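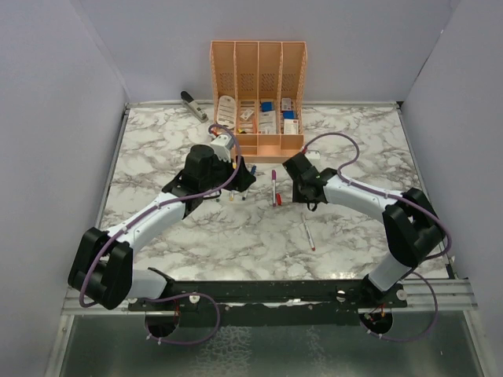 Print this article | E-mail to a friend
Home > Features > Kits > Workbench

The Ralgate Coupe, Thirteen Years Later

By Innes Halliday

When Ross McIver wrote to me in January that he had finally finished the master for his Ralgate coupe, I must admit I did not believe him. He has promised this model for so long that in our club it became a kind of greeting. How is the Ralgate? Soon, soon. Then a small box came by post, and inside was the first casting, wrapped in a page of an old newspaper.

For readers who do not know the car, the Ralgate was a small closed racer with a very low nose and a roof that falls in one line to the tail. It ran in hill climbs and a few long-distance races, and it never won anything important. But it was beautiful, and I think this is a good enough reason to make a kit.

McIver chose 1/24 scale. The body is resin, cast in one piece, and the walls are thin enough that the wheel arches look right from below as well. On my sample I found one air bubble, under the left headlight, and I filled it in a few minutes. The windows are vacuum-formed, and you get two sets. I needed the second one, as my first cut went straight through the windshield.

The wheels are the best part for me. The real car used a wire pattern which is very hard to make in small size. McIver tried to cast them in resin and was not happy with the result, so he asked Moncrieff to produce them in photo-etched metal, in layers. There are 4 wheels and 100 small etched parts in total on the sheet, and you should not drink coffee before you start. Each wheel took me one evening. The rims must be painted before the spokes go in. I learned this on the second wheel.

The decals are printed by Kurkis and they go down very well with a little softener. You can build the car with number 13, as it ran in its first season, or in the later green color with no stripe. I chose the green. The instruction sheet says "dark green" and nothing more, and three people at the club gave me three different opinions about which paint this is. I mixed my own from a middle green with some black.

The chassis is the weak point. It fits, but the front axle sits too high, and the nose of the car looks as if it is sniffing the air. I removed a little material from the mounting posts with a file and after this the stance was correct. McIver told me he will change the posts in the next casting.

I asked him why it took so long. He said that he built the master two times. The first one was based on a drawing from an old magazine, and when he visited the surviving car at Eltwood, chassis 3197, he measured the roof and found the drawing was wrong. He went home and put the first master in a drawer. It is still there, and he would not show it to me.

He has now started on the open version. He did not say when it will be ready, and I did not ask.

Print this article | E-mail to a friend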